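September
Lamisi Nutsugah

A thread on learning to mend at my age, for anyone with a pile of clothes on the bedroom chair 🧵

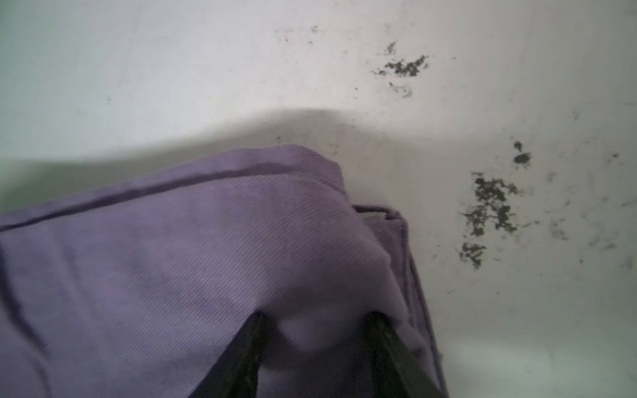 My grandmother mended everything and I learned none of it, which I've been sorry about for years. So on Tuesday nights I've been going to a class that Benedicta Atinga runs above the library, and I've fallen head over heels for it. The first thing she taught us was to look at the cloth before threading a needle. Twill like this purple one has those fine diagonal ribs, and once you've noticed them you start seeing them on everybody's trousers at the bus stop (sorry, everybody).

Benedicta says to let your stitches follow the ribs when you darn twill, and the repair sinks in so much better. I'd been going straight across for 40 years, on the rare occasions I bothered at all, and my poor husband wore the results to work.

Seams next! I was terrified of unpicking one. You go slowly, snip every few stitches from the back, and pull the thread from the other side. Kofi Darko, who sits beside me, did a whole trouser leg while I was still hunting for my glasses.

Thread matters more than I expected too. Go a shade darker if you can't get a match, because the lighter one jumps out at you. I bought a tin of odds and ends for 7 dollars at the church sale and it's done me for nearly everything, apart from one very stubborn grey.

My neighbour asked if it's worth the bother when new pants are so cheap. Maybe not for every pair, but I've got a favourite colour and the shops never seem to have it the year I need it, so I'd sooner keep the old ones going.

Next week is pockets, and I'm told to bring one with a hole in it. I have plenty to choose from. If anyone has a good way to stop thread knotting on a long hem, please tell me, I've tried beeswax and I'm still swearing at it.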